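Review: the Endia hand-held grippers, as tried at the Hijazi open day

Score: three and a half out of five

I went to the Hijazi open day in September mostly for the free coffee, which had run out by the time I found the right door. What they had instead was a table, a white rack, a cloth and a pair of Endia grippers you could pick up and use yourself.

The idea is simple enough. You hold one in each hand, do a household job with them, and the cameras on the grippers record how you did it so that a robot can be taught the same thing later. The job on offer was taking a cloth off a rack and folding it. I have been folding cloths since childhood and considered myself overqualified.

My first go took 117 seconds. My mother would have had the whole airing cupboard done. 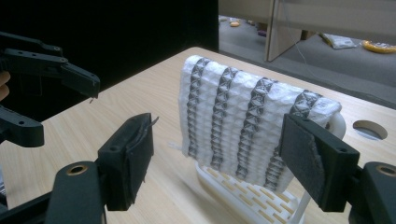 The trouble is that a waffle cloth is springy and you only get two fingers a side. Pinch too little and it slides off the foam. Pinch too much and you bring up a great bunched handful that has to be put down and started again. By my fourth attempt I had learned to come in from both sides and lift before pulling, and I was unreasonably pleased with myself.

Now the kit itself. The jaws open and close smoothly, and the grip is comfortable for ten minutes or so, after which my thumbs began to complain. The foam pads hold fabric well but they do wear: the edges on the pair I used were frayed, and one had a curl of foam sticking up like a hangnail. Spare pads come in packs of 2, which for a tool with four fingers between the pair strikes me as cheeky.

The pair costs £779. The Skamer set I tried at Flollholm last year was £1,918 and felt like holding two steam irons – lovely jaws, though, and a better trigger.

We were also shown a robot arm trained on other people's folding. It was slower than me, which I enjoyed, and its corners were neater, which I didn't.

Good for: small labs, patient people, anyone with strong thumbs.
Less good for: getting the laundry done.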